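Small thread about how we choose the welcome gift for new tenants at Warken, because two agents asked me this month.

1/ We manage 178 apartments. Each new tenant receives one box on the day of the keys. The budget is 30 dollars, card included.

2/ The candles from Riviere were pretty, but many people do not like perfume at home. Since October we give a tea towel and a jar of honey from Storkivby.

3/ Fusier prints the cards. Minimum order is 40, so please check the spelling before you send it.
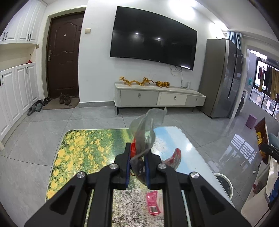 Snack packet on the coffee table with the yellow flowers.

4/ Next I will write about gifts for owners, it is a different budget.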